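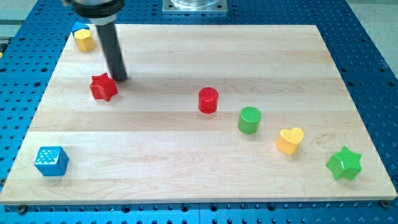

How often should a maple cutting board be oiled?

Once a month is enough for a board that gets daily use, and every two or three months for one that only comes out on weekends. A new board needs more than that at the start, and a board that has been sanded should be treated as new.

Last updated March 20, 2022

The method below is for solid or edge-glued maple. It also works for beech, cherry and walnut. It is not meant for bamboo, which takes up very little oil, or for a board with a hard varnish finish, which won't take any.

What you need

Food-grade mineral oil, the kind sold at drugstores or with kitchen goods. One 12-ounce bottle does a medium board many times over.
Clean cotton rags. Old T-shirts are fine if the printing is cut off.
Sandpaper in 120, 180 and 220 grit, if the surface is rough.
A sanding block, or a scrap of flat wood to wrap the paper around.
Coarse salt and half a lemon, if the board smells.
Beeswax, if you want a board cream to finish with.

Do not use olive oil, corn oil or any other cooking oil. They go sticky and then rancid, and the smell is very hard to get out. Coconut oil is sold for this purpose and some people like it, but ordinary coconut oil has the same problem in a warm kitchen. Raw linseed oil is safe but takes weeks to cure. Boiled linseed oil from the hardware store usually has metal driers in it, so keep it off anything you put food on.

Cleaning first

Wash the board with hot water and a small amount of dish soap. Wash both faces, even if you only cut on one. A board that is wet on one side and dry on the other will cup, and most of the warped boards I get asked about were wiped on top and left lying flat on the counter.

For onion or garlic smells, sprinkle a tablespoon of coarse salt over the surface and rub it in with the cut side of the lemon. Leave it five minutes, scrape it off and rinse.

Stand the board on its edge to dry. Overnight is the minimum and a full day is better. Oil put on damp wood blocks some of the pores before the water is out, and the finish comes up blotchy.

Sanding, if it needs it

Run your palm across the board. If it feels fuzzy, or a rag catches on it, sand it. If it is smooth, skip this part.

Start with 120 grit only if there are knife marks deep enough to catch a fingernail. Otherwise start at 180. Sand with the grain, in long strokes, with even pressure from one end to the other. Don't work at one bad spot until it is gone - you will make a dip, and a dip holds water. Take the whole face down a little at a time.

When the 180 marks are even, wipe the board with a barely damp cloth. This lifts the loose fibers. Let it dry for an hour and go over it lightly with 220. Brush off the dust and wipe again with a dry rag.

Ease the corners and edges with a couple of passes while the paper is in your hand. Sharp edges chip.

Oiling

1. Warm the oil by standing the closed bottle in a bowl of hot tap water for ten minutes. Do not put it on the stove.
2. Pour a puddle the size of a silver dollar in the middle of the board and spread it with a rag, going with the grain.
3. Add more until the whole face looks wet. The end grain will drink faster than the rest, so go back over it two or three times.
4. Turn the board and do the other face, then the edges and any handle or groove.
5. Stand it on edge on an old towel for at least four hours.
6. Wipe off whatever has not soaked in. The surface should feel dry, or very slightly waxy.

For a new or freshly sanded board, repeat this once a day for four days. After that, go once a week for a month, then monthly.

In July and August I let the interval stretch a little. Winter heating is what dries boards out. If yours sits near a radiator or a vent, move it.

Board cream

Cream is optional. It sits nearer the surface than plain oil and sheds water better, but it doesn't replace the oil.

Use one part beeswax to four parts mineral oil by weight. I make it in small batches, 22 grams of wax to 88 grams of oil. Melt the wax in a jar standing in simmering water, stir in the oil, and take it off the heat once it is clear. It sets in an hour or so. Rub on a thin coat, wait twenty minutes and buff.

If you would rather buy it, the Tazi cream is close to this recipe. Ekent makes a harder one that needs warming in the hands before it will spread.

How to tell when it needs more

Flick a few drops of water on the board. If they bead up, leave it alone. If they spread out and darken the wood within a minute, oil it that evening. Pale, chalky patches near the middle are another sign, since that is where most of the cutting and washing happens.

Small cracks

A hairline crack at the end of a board will sometimes close after several coats of oil. One that you can slide a piece of paper into will not. Radwa Saber, who taught the woodworking class I took in Durkisstead, glues these before any oil goes on, with a food-safe waterproof wood glue worked in on a strip of paper and a clamp left on for a full day. If the board has been oiled already, the glue may not hold.

A board with a crack that runs all the way through should be retired from raw meat. It can still be used for bread.

Things to avoid

The dishwasher. One cycle can open the glue lines.
Soaking in the sink.
Bleach at full strength. A teaspoon in a quart of water is plenty, rinsed off well afterward.
Storing it flat on a wet counter.
Leaning it against the backsplash behind the stove.

Spread used rags flat outdoors to dry before you throw them out. Mineral oil rags are not known for heating up on their own, but linseed oil rags are, and it is easier to treat them all the same way.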